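Keeping the parcel moving at Clekero

The manager of the Clekero depot in Testach regards packaging as a household matter. “Most people keep a box because it might be useful,” the manager said. “Very few know its size.” 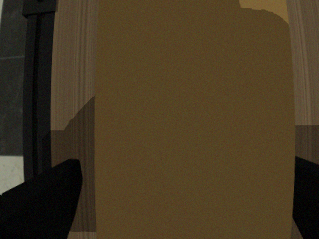
The depot takes back clean cartons on Sunday mornings and passes them to small traders in Gornura. In January it received about 1000 — a record for the site.

“We ask for tape to be removed,” the manager added. “It saves our staff a good deal of time.”

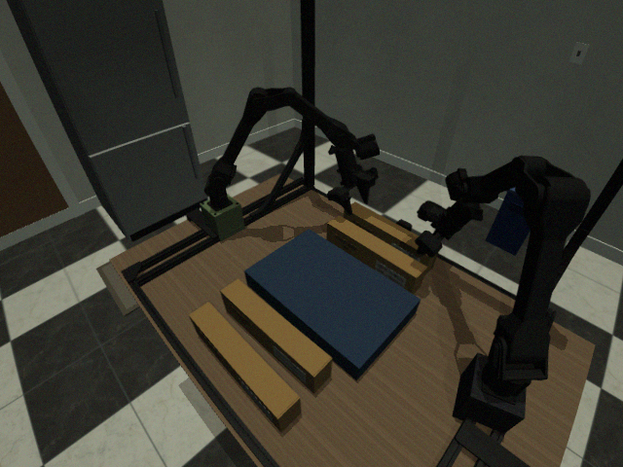
A trader from Gornura remarked that the scheme had lowered her costs, but that collection hours remained too short.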